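I said at the start of the year that I'd keep this blog to books and the allotment, and I have mostly managed it, so please forgive me one long wander into foreign affairs. It's been on my mind ever since Arvid Skjelbred came to give his talk at the library in Rurnstead, and I've bored everyone at home with it already.

Arvid spent a good part of his working life as a junior man in trade talks – the sort who carried the folders and stayed up until four checking that the word "shall" was in the right place. His subject was fishing agreements between neighbouring countries, and I know how that sounds! I nearly stayed in with a pot of tea. But he had us all leaning forward within minutes. There was one draft he worked on that had 1074 pages with the annexes, and the two sides fell out for 39 days over a single footnote about who may mend nets in whose harbour.

What I took home from it was how much of diplomacy is patience. I'd always pictured the handshake and the flags, and of course that's the bit the television shows us, but Arvid said he only ever attended 3 signings in his whole career. The rest was small rooms and bad sandwiches, and people on both sides who had grown rather fond of one another and weren't allowed to say so.

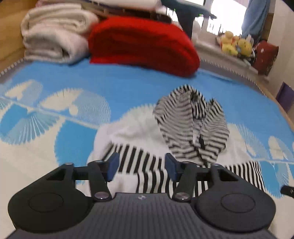
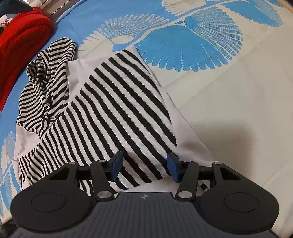
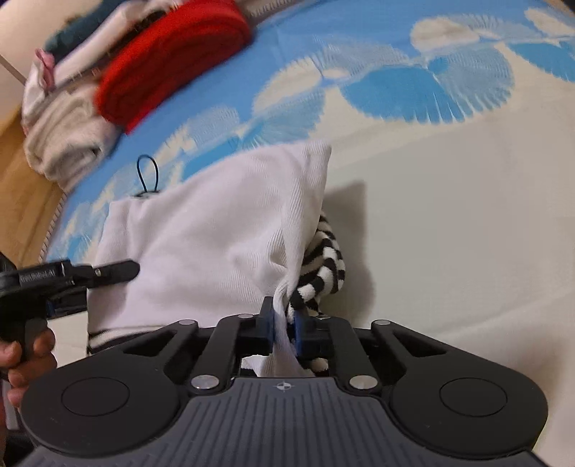
Fabrics on a May morning, 5/19/18

Clementina Garcia asked the best question of the evening, which was whether a small country ever really gets its way against a big one. Arvid thought about it for a good while. He said yes, now and again, if it knows exactly what it wants and the big one has only sent somebody to keep the chair warm. Dede Ansah didn't agree at all and told him so, very politely, and the two of them were still at it by the coats when the lights went off.

I side with Dede, I think, though I change my mind every time I go over it. It seems to me that a large country can always afford to wait, and a village that lives on its catch can't. Then again, I've never had to sit in one of those rooms.

If you'd like to hear Arvid for yourself, he's coming back in June to talk about river borders. Chantelle Shezi is keeping the list of names at the front desk, and do bring a cushion, the chairs are dreadful.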